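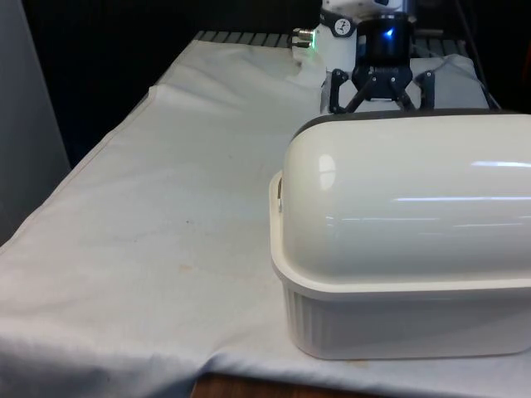 White cloth, white container with the lid on.

When I moved to Zemness, I brought one suitcase of clothes and one bag of kitchen things, and in the bag was a jar of sourdough starter wrapped in two towels. My sister laughed at me in the station in Kedau. She said that in Zemness they surely have bread. They have bread. It is soft and sweet and it comes already sliced, and after four days I wanted to cry in front of the shelf.

I want to write today about how I bake now, and also about how I keep the bread after, because two readers asked me by mail and my answers became too long.

First the flour. At home we had the flour from the mill in Rastia, which is a bit gray and smells of grain when you open the paper. I can't get it here. For the first months I tried every flour from the supermarket on my street and wrote the results in a notebook. Most of them were too white and too weak for me. The dough went flat like a pancake as soon as I took it from the bowl. Then I found a small shop near the bus station, called Ledesma, where they sell flour from open sacks and you bring your own bag. Their wheat flour is strong and a little coarse. I mix it with rye, one part rye to four parts wheat, and it comes close to what I remember. I say close. My mother would eat it and say nothing, and with her this is a good mark.

Now the water. I use 72 percent, meaning 720 grams of water for one kilo of flour. In the books and on the videos you see people with 80 or 85, and the bread has very big holes. I don't want big holes. I put butter on my bread and the butter falls through.

My evening goes like this. At six I feed the starter. At nine, if it has bubbles and smells like yogurt, I mix the dough with my hand in the big bowl, without salt. I wait half an hour, put the salt, and fold the dough four times with half an hour between. By this time it is late and I am tired, so the last fold is not always beautiful. Then the bowl goes in the coldest part of the kitchen, by the window, until the morning. In October this is perfect. In summer it was a disaster and I had to use the refrigerator, where there was no space, and one time I had to eat a whole melon to make a place for the dough.

In the morning I shape it and let it rest on a cloth with a lot of flour. About the cloth I have strong feelings. You don't need a special one. An old cotton or linen cloth is good, and the older it is, the less the dough sticks. Don't wash it with perfumed soap! I did this once and the crust tasted of lavender for two bakings. I wash mine in hot water only and dry it by the heater. I don't iron it. In my grandmother's house everything was ironed, also the dish towels, also the socks of my grandfather, and I decided when I was quite young that I will not live like this.

The oven in my apartment is old and has its own opinions. The number on the knob says 250 but the thermometer I bought says 220, and the back is much hotter than the front. I bake for 41 minutes. I know this is a strange number. Forty was a little pale on the bottom and with forty-five the side near the back became black, so I went up and down until I was happy. I turn the bread one time in the middle. If your oven is better than mine, please don't copy my minutes, look at the color.

After this comes the hard part, to wait. In our house it was forbidden to cut hot bread. My father said it gives pain in the stomach. I don't know if this is true – I think he only wanted that there is something left for dinner. But it cuts much better when it is cold, the inside is not like glue, so I wait until noon if I am at home.

And how to keep it. On the first day I leave it on the board, cut side down, with nothing over it. From the second day it needs a cover. I have tried a plastic bag, and the crust becomes like leather. I have tried the refrigerator, and please don't do it, the bread gets old there faster than outside. A paper bag is fine for one night. The best for me is something with a lid that does not close too tight, so a bit of air can move. A clay pot with a plate on it works also, we had this in Kedau and it stood on the floor of the pantry, and as children we had to carry it with both hands. When the weather is humid, I look every evening under the bread and wipe the crumbs, because there the mold begins.

With the rye inside, my bread is good for five days. On the sixth I make toast. What is still left I cut in cubes and dry in the oven when it is cooling down from the next baking, and they go in soup. I have also a bag of slices in the freezer for the weeks when I have too much work and don't bake. Frozen slices go directly in the toaster, no need to wait.

A reader asked if she can make the same bread with dry yeast. Yes, of course. Take very little, what fits on the tip of a knife, and give it the whole night. The taste will be more mild. I made it like this in my first weeks here, when the starter was still angry from the travel and did not want to rise. It was a normal, good bread and I ate all of it.

Next time I want to try with caraway seeds, which I hated as a child and now I buy them in Ledesma every time I go. If somebody has a recipe for the dark bread from Rastia, the one with the potato in the dough, please write to me. I have asked in my family and everybody gives me a different amount of potato.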